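In praise of the ordinary plank

By Omar Khoury
June 20, 2019
13 shares

I grew up in a house where every flat surface was something pretending to be something else. The benchtop pretended to be granite. The bookshelf pretended to be walnut, until a corner chipped and you could see the grey crumb inside. My parents worked hard and bought what they could afford, and I don't hold any of it against them. But I remember the first time I sat at a proper timber table, at a friend's place in Hodgate, and ran my thumb along a groove that his grandmother had worn there by kneading bread in the same spot for half her life. I was hooked!

So this is a love letter to plain wood in the home, and a bit of a plea as well. Please stop throwing it out. Every hard rubbish week I walk the dog past pine dressers and old school desks with their legs in the air, waiting for the truck, and most of them need nothing more than glue, sandpaper and a free Saturday. I've brought home two desks that way (the dog is very patient) and one of them is where I'm typing now.

What I love most is that timber can be fixed by people who aren't very good at fixing things. I'm proof. Scratch a glossy coated top and you're stuck with the scratch. Scratch a bit of maple or ash and you can sand it back, rub in some oil, and the mark either disappears or softens into the rest of it. I once left a hot saucepan on ours and howled about the ring for a week. Four years later I have to hunt for it.
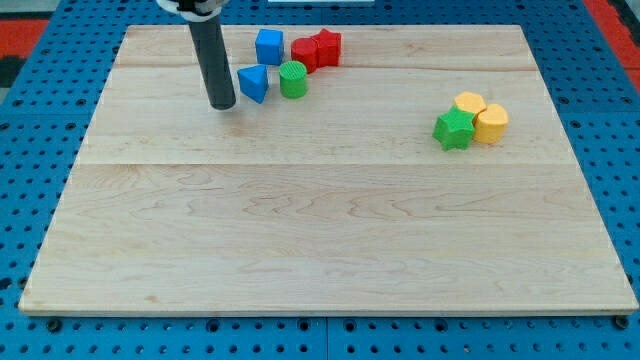
Then there's the grain. We've been trained to want everything even, and I think that's a shame. Go to a big showroom and you'll find the boards with knots and dark streaks have been sorted out and sold cheap, or never put on the floor at all. Those are the ones I'd pay extra for! A knot is where a branch was. A tight patch of rings may be a run of dry summers. You get to have your toast on top of somebody's weather, and I find that wonderful every single morning.

I know the arguments on the other side. Solid timber costs more at the start, it's heavy to move, and it swells and shrinks with the seasons. Our table has a gap between two of its boards that opens up every winter wide enough to swallow a crumb, then closes again by October. My partner wanted to fill it. I begged her not to. Renters have it harder again, and I wouldn't tell anyone hauling furniture up three flights of stairs that they've chosen wrong.

But second-hand wood is cheap, often cheaper than the flat-pack version, and there's more of it around than you'd think. Try deceased estates, school clear-outs, the back shed of whichever uncle never finished his boat. Take a screwdriver and look underneath, where the maker didn't bother to tidy up. If the underside is real, the top probably is too. Knock on it. Smell it! Old cedar still smells like cedar when you open a drawer, even after decades of somebody's socks.

And once you've got it home, use it. Let the kids do their homework without a mat under the page. Our daughter's seven times table is pressed faintly into the end nearest the window, every sum of it, including the one she got wrong, and you couldn't pay me to sand that out.

2 comments

Sisodia
Loved this. We have Dad's old workbench as a kitchen island, vice holes and all. What oil do you use? I tried linseed and it stayed sticky for ages.

Skaltov
Agree about the knots, disagree about the gap. Fill the gap, mate. Ours ate an earring.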